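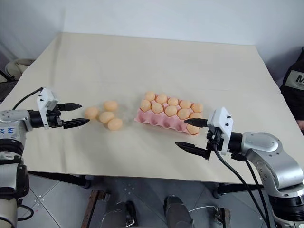
About Dernham Eggs

We're a small family egg business just outside Drurham, and if you've ever bought a tray of our brown eggs on a Saturday-morning kind of whim, thank you, because that's how most of our customers found us!

It all began with Aranka Kocsis and 30 hens that she inherited along with a leaky barn and a very bossy rooster. She sold what she couldn't eat to the neighbors, the neighbors told their cousins, and before long her nephew Ferenc Csizmadia had given up his job in town to help her build a second henhouse. These days the flock stands at 1,219 birds (Ferenc keeps the tally on the feed room door), and we deliver to 321 households as well as the Szűcs bakery, who have been with us from the early days and still send back a walnut roll at Christmas.

Our packing room is a plain sort of place, with a big table and a tiled floor that's easy to mop. Eggs are set out on the tabletop and go into the trays one at a time, back row first. We like the pink trays, the ones with three rows of five, and we'll happily take yours back when you've finished with it, as long as it's clean and dry.

Rebecca Pace answers the phone and plans the delivery routes, so she's the person to ask about changing your order or stopping it while you're away. Farm visits start up again in October, and children are very welcome. Please bring boots!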